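Gravlow opens Saturday repair counter in Cuevas for computers everyone else has given up on

For release: September

CUEVAS – Gravlow, the family-run computer repair shop best known for its long queue and its short opening hours, will add a Saturday counter this month for machines their owners have been told to throw away.

The counter will run from 9 a.m. until the last person in line has been seen or has gone home in a huff. It will look at desktops and laptops of any age, provided they can be carried through the door by their owner. The shop has learned to be specific on that point.

A first look is free. If a repair is worth doing, the customer gets a written price before anyone picks up a screwdriver. If it isn't, the customer gets told so, along with directions to the electronics recycling depot on the Nurnen road and, when the kettle is behaving, a cup of tea.

"People come in apologizing," said Pierina Rinaldi, owner of Gravlow. "They put a ten-year-old computer on the counter and say sorry, as if they'd brought in a wet dog. Half the time it needs more memory and a good vacuum. The other half it needs a decent burial, and we can help with that too."

The idea came out of last winter's cleanup of the shop's back room, which had been described on the lease as storage and by staff as a cry for help. Behind a wall of beige towers and a fax machine of uncertain ownership, Gravlow found 86 working desktops that had been traded in, dropped off or abandoned over the years. Most needed one part. Several needed none at all and had simply been replaced by something shinier.

All of them have since been cleaned, wiped and sent out the door to new homes, mostly through the Clenurska Community Learning Centre, which runs evening classes in bookkeeping, résumé writing and what its brochure calls Email Without Tears. The centre's old computer lab had reached the point where students arrived early to let the machines warm up.

The Saturday counter will work much the same way, with the fax machine excused. Customers who decide against a repair can donate the machine on the spot. Usable parts go on the shelf for somebody else's computer, and the rest is recycled.

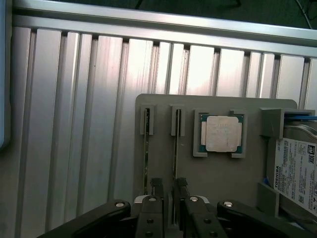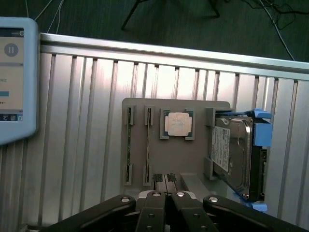
Pricing has been kept simple, in part because the shop's previous price list ran to several pages and contradicted itself on the third. Labour on a Saturday repair is capped at $200, parts extra. Used memory and used hard drives pulled from donated machines are tested before they are sold and come with a 90-day guarantee, honoured in person by the same people who sold them.

Gravlow will not charge to move files from an old drive to a new one if the new one is bought from the shop. It will, however, ask customers to label the folders they want. Staff would like it known that "Stuff," "New Stuff" and "Stuff FINAL" are not considered labels.

There are limits. The counter won't take printers. It took printers once, for a single month, and the experience is not discussed. Phones and tablets should go to someone with smaller fingers and more patience. Televisions are out, as are game consoles, electric blankets and the talking bathroom scale that has now been brought in by two different households.

To mark the opening, the shop has set itself a target of keeping 500 machines in use over the coming year. A machine counts once it leaves the building working, whether it goes back to its owner or on to somebody new. The running total will be chalked up in the front window, where passersby will be free to check it and Rinaldi will be obliged to walk past it every morning.

"My accountant asked what the business case was for talking people out of buying new computers," Rinaldi said. "I said we don't sell new computers. He went quiet for a bit and then asked if I could have a look at his laptop."

Customers are encouraged to bring the power cord. This sounds obvious, and the shop keeps a large box of borrowed cords that suggests otherwise. It also helps to bring any passwords needed to start the machine, written down somewhere other than on a note stuck to the lid, and to give some account of what was happening when the trouble began. "I didn't touch anything" will be accepted but not necessarily believed.

Liquid spills should be reported at the door, including the type of liquid. Coffee is familiar territory. With maple syrup, please phone ahead.

No appointment is needed, though anyone bringing in more than three machines is asked to let the shop know by Friday afternoon. Schools, clubs and small offices with a cupboard full of old desktops can arrange a pickup within Cuevas and Clenurska at no charge. Nurnen pickups depend on the van, which is older than most of the computers and has so far resisted all offers of an upgrade.

The Learning Centre will also be on hand for the first few weeks to sign people up for its fall classes, which start at the end of the month. There are still spaces in the beginner course and in bookkeeping. Email Without Tears is full, with a waiting list. The centre asks that people please stop trying to join it by email.

Parking is available behind the building, beside the laundromat. The front step is high and the ramp is around the left side, through the green gate. Staff are happy to come out and carry things for anyone who would like a hand; knock on the window if the bell isn't working. The bell is on the repair list.

About Gravlow

Gravlow repairs, refurbishes and resells used desktop and laptop computers from its shop in Cuevas. It employs a small staff, all of whom own computers older than they would like to admit.

Media contact

Pierina Rinaldi, owner, Gravlow, Cuevas. Interviews can be arranged on weekdays before 10 a.m., when the shop is quiet. Please call the shop directly, as the email is being fixed.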